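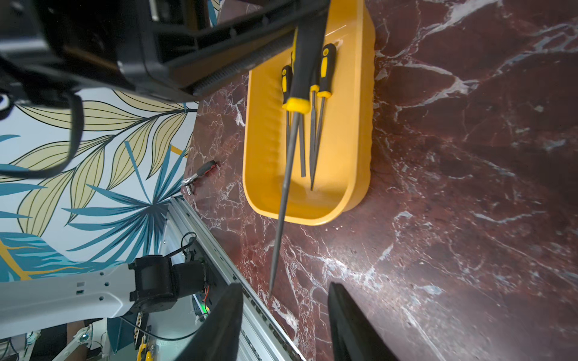

How Does Marble Get Its Stripes?

Have you ever run your finger along one of those wiggly white lines in a piece of marble? They look as if somebody drew them on with a very shaky pen! They're called veins, and they were made deep down in the ground, long before there were any people to look at them.

Marble starts out as another rock called limestone, and a lot of limestone is made from the shells of tiny sea creatures, piled up on the sea floor and squashed together (imagine the biggest, heaviest sandwich in the world). Then the Earth pushes the limestone down where it's terribly hot, and it slowly changes into marble.
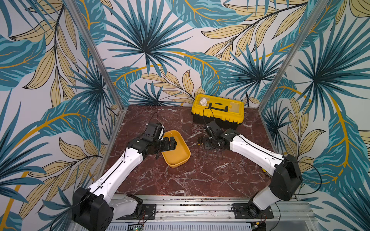
Hirkesis for Young Readers, Issue 40, page 7

So where do the colors come from? Pure marble is white. If there was a little iron mixed in, the same stuff that makes rust, you can get pinks and reds. Clay or bits of old plants can turn it gray or even black. The veins often come later, when the rock cracks and water creeps in, carrying minerals that settle and fill up the gap.

In 1820, people in the village of Trutisstead cut marble by hand with long saws, sand and water, and one block could take 8 days! Our friend Evelien De Graaf still has her great-great-grandfather's saw hanging in the hall, and it's longer than she is.

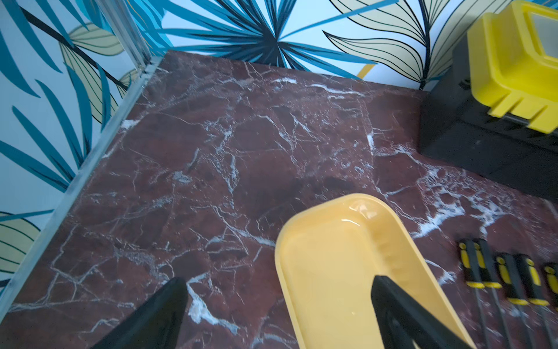

Veins can be thin as a thread or wide and frothy.

Next time you find some marble, follow one vein with your finger and see where it goes.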